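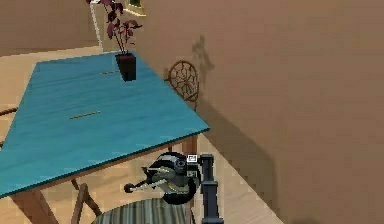
The first week is mostly people bumping into the table, according to one of the operators at Koubek. She has been driving a robot arm through simulated dining rooms since September, and she said it took her most of that week to stop watching her own hands and start watching the gripper.

Koubek is a small shop that records demonstrations for other companies. An operator works the arm by remote control, does a household job from start to finish, and the recording goes into a training set. Most of the work is done in simulation, in a program called Holtaneo. I spoke with the operator and with the engineer who looks after the recordings. Both asked to be left unnamed.

I asked the operator what she is told before she starts.

"You get one line of text," she said. "Bring the cup to the table, push the chair in, whatever it is. How you do it is up to you, inside some limits. Then you press record and you drive."

Driving means holding a controller called the Jindora in one hand. The arm copies the motion of the wrist, and a trigger closes the fingers. A pedal moves the base. She keeps her elbow on a pad and takes a break every 60 minutes.

"It's tiring in a dull way," she said. "You can't feel anything. In a real kitchen, if you touch a chair leg, you know it. Here the arm just stops, or the chair slides off, and you have to look for why."

Chairs come up a lot. The engineer said that anything with thin bars or crossing rails makes for slow driving, and that working low, beside or under a table, is the part new operators like least.

"From above they're fine," he said. "Once the gripper is lower than the tabletop they get careful, and then the recording is full of little stops. The model learns the stops too. We had a policy that paused next to every table, with nothing in the way. It had picked that up from us."

The fix was partly training for the operators and partly cutting. Recordings with long pauses are now trimmed or thrown out. The current set, which the team calls Orna, began as 3219 recordings. After the last review, 1023 were dropped.

I said that sounded like a lot of lost work. The operator shrugged. "Some of those were mine. You do one again and it's usually faster."

They have also tried showing the task by hand, where a person takes hold of a real arm and moves it through the job. The engineer likes it for short, close work such as pressing a lid down. He doesn't use it for anything that needs the base to move, and the person's own arms tend to get in the way of the cameras.

"By hand you get nice smooth paths," he said. "You also get ten fingers in the picture. The robot won't have those later."

New tasks start with 20 recordings from at least two operators. If the two do the job in very different ways, he asks them to agree on one before going on. Left side or right side of the chair, for instance - it doesn't matter which, but a mix in a small set gives poor results.

The operator keeps her own notes on this, in a paper notebook next to the pedal. The latest page said to back out the same way you came in, and to let go of the trigger before moving the base.

"I still forget the second one," she said.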